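About > Who we are > The work table 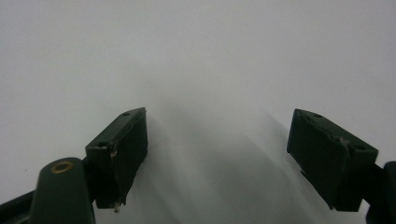
Our work surface, close up.

Hi, and welcome to Usley! I'm the one who answers the phone, and I also look after the table, so I get to write this page. We're a small hands-on workshop upstairs from the old Kilen bakery, and we've been at it for 13 years (long enough to wear out two kettles and a very nice rug). We run 24 sessions a year, mostly sorting, setting out and putting away small things, and I still love laying out a fresh sheet before people arrive.

I'm a little fussy about that sheet. It has to be pale and plain, no stripes, no cute prints, and it goes down flat before a single tray comes off the shelf. We tried a flowery one one April and kept losing beads in the daisies!

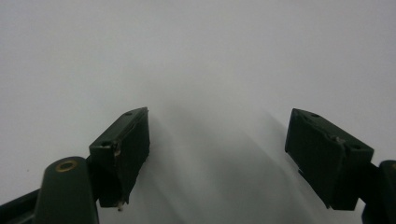
Florin Jitaru wrote to us that he'd gone home and cleared off his own desk, then put a plain cover on it, and could finally find his small parts again. I was so pleased I read it out loud at lunch.

Most of our layouts start in one corner with a little group of things and leave the rest of the sheet open. A small yellow tray, a clear container next to it, something pale pink and rounded to move about, and that's plenty for a first go. The board underneath is light wood, and I like seeing a bit of it along the edges.

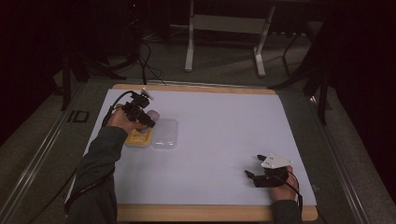 Agudelo would rather we used bigger trays, and says so every Sunday: you can't teach tidy habits with a tray that's full after 3 things. We're thinking it over. Doors open at 10, come on up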